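**Packing group, minutes, 13th February**

Betedel building, room 403. Started ten minutes behind. Minutes from December accepted with one correction (the Stikanis delivery was short, not late).

**1. Clear tubes**

Stikanis wants us to move all small parts out of cartons and into clear plastic tubes. Their sheet says this will cut mix-ups at the packing table. The group was not convinced. The sheet gives no figures from any shop our size, and the one trial it mentions lasted 4 days.

Points raised:

- Being able to see through the plastic is only useful if you can tell what you are looking at. Under our lights the glare is bad.
- The printing on the samples is small and gray. Two people asked why it can't be black.
- Tubes roll. Cartons don't.
- Cost for the first order would be $1,820, before shipping. Nobody could say what we would save.

One member spoke in favor and said the cartons get crushed on the bottom shelf. Agreed that they do. It was pointed out that a stronger shelf bin would fix that for less.

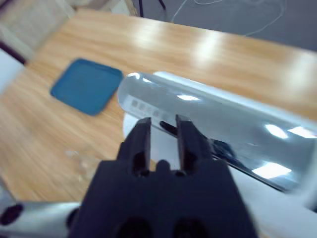
*Item 1: clear tube with rounded end, on white surface. Printing not readable.*

Decision: no order for now. Ask Stikanis for a sample with larger print and a written price for half the quantity.

**2. Labels**

Ivanov labels are still peeling at the corners. Plirko has offered a roll to try. Accepted, as long as it really is free. Last time there was a handling charge.

**3. Table lights**

Held over. Quote not received.

Next meeting to be set once the sample arrives.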